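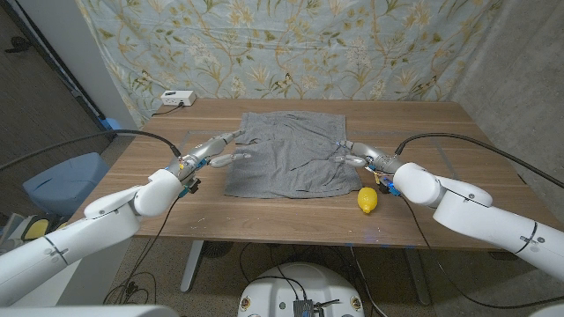 Work Diary, Garment Handling Study
February 2023

The table was leveled before the morning session and the joint offsets on both arms were checked against the values recorded in October. The left wrist was outside tolerance and was corrected. Kvido Ševčík signed the calibration sheet. The network fault reported by the Tedudley group did not recur.

The purpose of the day was to compare two ways of starting a fold. Under the first, which the protocol calls edge-first, each hand approaches the garment from its own side and closes on the nearest hem. Under the second, called drag-first, one hand flattens the cloth by pulling it toward the front of the table before either hand attempts a grasp. The Purinau report favored edge-first on the basis of trials with stiff cotton squares. We have held for a while that those results would not carry over to soft knits, and the present series was written to test that.

The plan calls for 40 trials per method. Each trial ends at a completed fold, at a dropped garment, or at the time limit of 3 minutes, whichever comes first. The operator does not touch the cloth during a trial. Between trials the garment is shaken out once and laid down again by hand, with no attempt to reproduce the earlier creases.

Twenty edge-first trials were run before noon. Two were struck from the record on account of a late start signal. 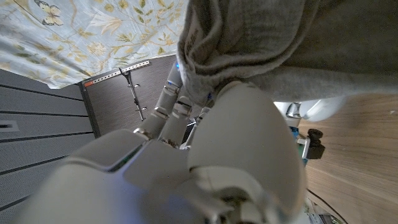

The main difficulty is the number of layers taken up in the grasp. A hand that closes on two layers where one is wanted will still report a secure hold, and the finger torque readings do not separate the two cases well on fleece. The Gerel classifier was trained on thin fabric and gave the same label to nearly everything. It was switched off after the break and layer count was entered by the observer, as the protocol allows.

Drag-first was slower in every trial completed so far. It also left the hem in a more predictable place, and the second hand needed fewer corrections to find it. Whether this makes up for the added time can't be decided until the full series is in. Mr. Ševčík asked that the time limit remain unchanged for both methods, and this was agreed.
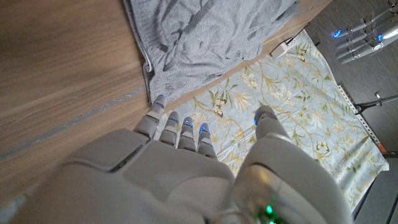

Roxana Marulanda
Principal Investigator, Garment Handling Study

The afternoon was given to the approach angle of the fingers. At a shallow angle the fingertips tend to push the cloth ahead of them, and a ridge forms that is later mistaken for a hem. At a steeper angle the ridge is smaller but the fingertips press harder on the support surface. The Michalík controller limits that contact force, and its limit was lowered by one step. I have noted the change in the parameter log so that the morning trials will not be pooled with those that follow.

One matter for the method section: "successful grasp" has been used in two senses in these pages. From this entry on it means that the intended hem, and only that hem, is held through the lift. Earlier entries are to be rescored from the recordings.

Remaining for the next session: the rest of the edge-first trials, a second observer for layer count, and a reply to Purinau concerning their cloth samples.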